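**Ticket 2481: arm stops short on "lift cutting board"**
Status: open
Site: Landeg test kitchen
Software: Prellura, Ulix grasp module

First, the good news, because I'm still buzzing. Moving the toy eggplant and the lemon onto a plate now works every time I ask for it! Six months ago I wouldn't have trusted it with a sponge.

The board is another matter. It's flat on the counter, so there's no gap for a fingertip, and the planner keeps picking the juice groove as if it were a handle.

Tried so far:

- Dropped approach speed, no change
- Raised the grip timeout to 500 ms, no change
- Masked out the groove: 3 runs, and it went for the rounded corner instead (progress, I reckon)
- Restarted Ulix, same error

Marble veining may be confusing the edge finder too. Haven't ruled it out.

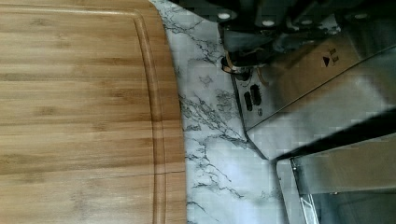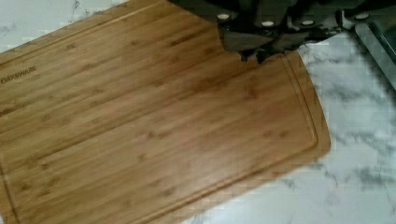
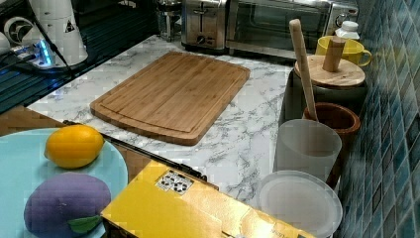
Reply from Bratside support, 6 pm: Try sliding the board until it overhangs the bench, then gripping from underneath. People do it that way without thinking. The push skill is off by default in Prellura, so switch it on first and send us the log if it stalls again.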